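Search this site
Enter keywords
Search

Institute compares camera mounts and controllers for mobile arm in simulated homes

Girkden Institute of Technology, 21st July

The Girkden Institute of Technology has completed the first stage of a comparison of camera positions and controllers for mobile robot arms working in private homes. The work was carried out entirely in simulation and forms part of the Brurnmont project, which is concerned with assistive machines for people who have limited reach or mobility.

Two controllers were compared. The first, Kisten, follows a planned path and corrects it at fixed intervals. The second, Cuesta, was developed at the institute and adjusts its movement continuously in response to the camera. Each was run with the camera in two positions, one on the mast above the base and one near the wrist of the arm. The simulated arm, base and gripper were otherwise the same throughout.

The program consisted of 3000 trials spread across 39 furnished interiors, among them kitchens, hallways, living rooms and bedrooms. In each trial the robot was required to enter a room, travel to a named piece of furniture and bring the gripper within reach of it. A trial was recorded as a failure if any part of the machine touched a wall or an item of furniture on the way, or if the task was not finished in the time allowed.

Doorways and other narrow openings were given particular attention. At close range a plain surface can take up most of the camera's view, leaving the controller with only a strip of the room to steer by.
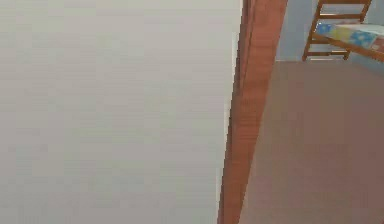

Results of the first stage

With the mast camera, the two controllers performed at a similar level in open rooms. The difference appeared at narrow openings, where Cuesta completed 61 per cent of trials and Kisten completed 30 per cent. Most of the failures recorded for Kisten were contacts between the base and the side of the opening.

Moving the camera to the wrist improved the final approach to furniture under both controllers. It also made entry to a room less reliable, as the arm is folded during travel and the camera's view ahead is reduced. The institute has therefore recommended that the mast position be kept for travel and that a combined arrangement, using both cameras, be examined next.

The institute notes that the results apply to simulated interiors only. Lighting in the trials was even, floors were level and no people were present in the rooms. Performance in an occupied home may differ considerably.

A second stage will begin in October and will add a comparison of two gripper designs. A technical report on the first stage is being prepared and will be available from the institute's library on request.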